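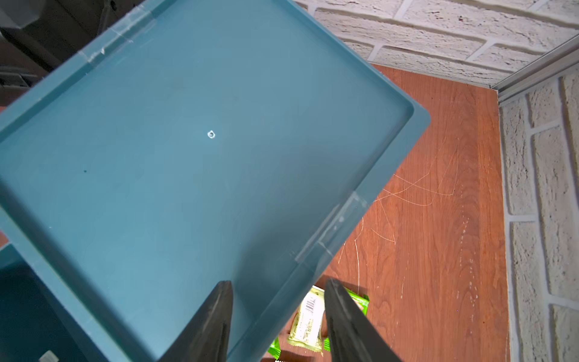
Plutalus busca gente para probar Saltlow, su juego de terror submarino en realidad virtual, antes de que lo pruebe el público y sea tarde para arreglarlo. Llevamos bastante tiempo dentro del casco y ya no nos asusta nada, lo cual es mala señal en un juego de terror. Necesitamos personas que griten en los sitios correctos y nos digan en cuáles se aburrieron. Conviene aclarar que somos un estudio pequeño: quien venga esperando puffs de colores y barra de zumos se encontrará con una bandeja de plástico verde azulado con cinta transparente pegada en el borde, y con un equipo que considera eso material de oficina.

Las pruebas se harán en noviembre en nuestro local del edificio Chettiar, segunda planta. El ascensor funciona por temporadas.

Qué harás

Jugarás a los dos primeros capítulos, en sesiones de 30 minutos con descanso obligatorio entre ellas. Te pediremos que pienses en voz alta mientras juegas. Si solo te salen tacos, los transcribiremos con el mismo rigor que el resto. Después hay un cuestionario de 53 preguntas; lo hemos intentado recortar y cada vez que lo intentamos crece.

A quién buscamos

Mayores de edad, con o sin experiencia en realidad virtual. De hecho, la mitad de las plazas está reservada a quienes no se han puesto un casco nunca.
Gente que use gafas (el menú de inventario se lee mal con ellas, lo sabemos, queremos saber cuánto).
Zurdos. Nos han escrito varios zurdos sobre la demo y no eran cartas de amor.
Jugadores que se marean en un columpio, siempre que vengan avisados. Hay tres modos de desplazamiento y uno de ellos, el llamado «corriente suave», no tiene nada de suave todavía.

No podemos admitir a personas con epilepsia fotosensible ni a quienes trabajen en otro estudio con un juego de submarinos en marcha. Son más de los que parece.

Qué ofrecemos

Una tarjeta regalo de 100 euros al terminar las dos sesiones, una copia del juego el día que salga y tu nombre en los créditos, con la ortografía que indiques en el formulario. El transporte corre de tu cuenta. El café corre de la nuestra, y ya nos dirás si era un beneficio.
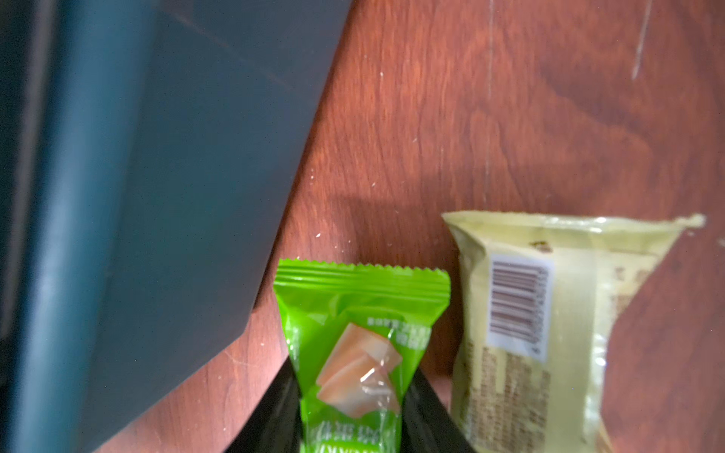

Lalit Srivastava, que estuvo en la ronda anterior, escribió en su cuestionario que el capítulo de la esclusa le había parecido «larguísimo hasta que se apagó la linterna, y luego me sobraban todos los segundos». También pidió que se pudiera saltar el tutorial de natación. Ya se puede.

Cómo apuntarse

Rellena el formulario de la web de Plutalus, apartado «Pruebas», e indica tu mano dominante, si usas gafas y a qué juegas de verdad, sin títulos puestos para impresionar. Firmarás un acuerdo de confidencialidad antes de entrar: nada de capturas, vídeos ni pistas en foros sobre lo que hay en la sala de bombas.

Contesta a las solicitudes Balakrishnan Reddy, por orden de llegada y normalmente después de las 17:00. Si no te toca en esta ronda, guardaremos tus datos para Domholm, el siguiente proyecto, que transcurre en la superficie y con luz.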